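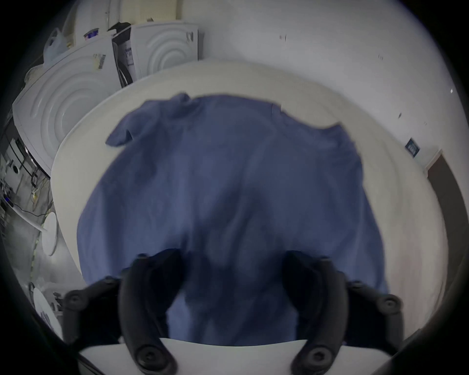 Supporter Questions -- Medve Basketball Club

Where does the team play its home games?
All home games are in Gronton Hall. Doors open one hour before the game. The entrance for visiting fans is on the Jastness side.

Can I change my seat after I bought a ticket?
Yes, if the new seat has the same price. Please write to the ticket desk with your order number. For a more expensive seat you pay the difference.

Do children need a ticket?
Children under 3 sit free on the lap of an adult. All others need their own ticket -- also for preseason games.

Where is section 131?
It is on the upper level, behind the north basket. Take the stairs next to the snack bar.

Can I get autographs?
Players usually come to the front rows after the game, but we cannot promise it. When the team has an early bus, for example to Dondia, there is no signing.

May I bring a drum?
One drum for each fan group is allowed. Air horns are not allowed.

When do season tickets go on sale?
The sale for the second half of the season starts in November. Current holders can keep their seat if they pay before the open sale.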